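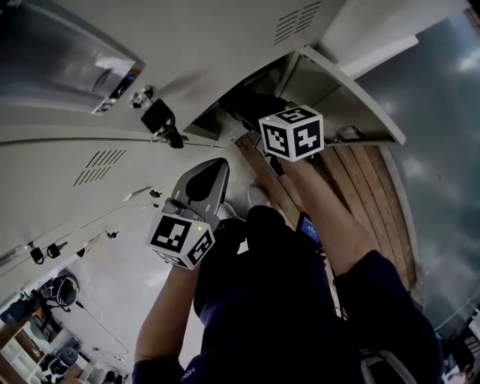

Bremby Leisure Centre Lost Property Records

Version 2, November 2019
Compiled by Josphat Kombo. Checked, in part, by Kidus Abdella.

What this is

A single table of items handed in at the front desk of the Bremby centre, typed up from four paper ledgers. It has 617 rows, one for each entry in the ledgers. It comes as a CSV file with a short notes file beside it.

Version 1 was passed around with the claim that it showed "what people lose". It doesn't. It shows what somebody found, bothered to carry to the desk, and got a member of staff to write down. Please keep those three steps in mind before you draw a chart.

Columns

entry_no: the number written in the ledger. Numbers repeat where a new book was begun, so use this together with book.
book: A, B, C or D.
item: the words in the ledger, spelling left alone.
item_group: our own grouping (clothing, swimwear, keys, bottles, phones and the like, other). Kombo did the grouping alone over two evenings and would not defend every choice.
place_found: changing room, pool side, gym, café, car park, or blank. It is blank in 220 rows.
claimed: yes, no or unknown. See below before you touch this one.
note: anything else in the margin, minus names and phone numbers.

About the claimed column

I would leave it out of any serious work. Staff were meant to tick the entry when the owner came back. In book C there is not one tick from start to finish, and I don't believe that a whole book's worth of goggles and house keys went unwanted. Book D has ticks in two colours of ink and no key to say what the colours mean. Abdella thinks red meant "given to charity". He may be right, but he was working from memory, so red ticks are entered as unknown.

An earlier report used this column to say that people in Bremby care less about their belongings than people in Ceston. The Ceston desk charges a small fee to hold an item and Bremby's doesn't. You can't compare the two, and I wish people would stop trying.

Known problems

Pairs are a mess. One glove is sometimes "glove", sometimes "gloves (1)". Socks are worse.

The ledger has one line for a bag and its contents, so a rucksack holding a towel, a purse and a lunch box is one row. Where the contents were listed we put them in note and did not split them.

Value was never recorded. A figure of 1715 pounds has been quoted as the worth of everything in the table. I have asked where it came from and had no answer. It is not in the ledgers and I can't see how it could be worked out from "coat, blue".

August looks very busy in book B. It could be the school holidays. It could as easily be that the desk was fully staffed that month for once. The table can't tell you which.

Checking

Abdella took 100 rows and read them against the paper. Most of the slips he found were in item, mainly handwriting read wrongly ("belt" for "bell", that sort of thing). Those rows were put right. The others have not been checked, and I would expect the same sort of slip in them.

What's left out

Names, phone numbers, car number plates and anything written on a bank card. Also one entry in book A which described a letter in far more detail than it should have.

The Haroston ledgers are not here. We were promised them twice.

Using it

Fine for teaching people how to clean up messy text. Fine for a rough look at what turns up at a desk. I would not use it to plan staffing, and I would not use it to argue for or against the Wanyama tagging scheme, whose leaflet says it cuts losses by half without saying half of what.

Changes since version 1

Red ticks moved from yes to unknown.
"Towel" and "bath towel" no longer treated as separate groups.
Summary charts removed. They looked more certain than the table is.

Corrections to Kombo, with the book letter and entry number, please. "Some of the gym ones look wrong" is not enough to go on.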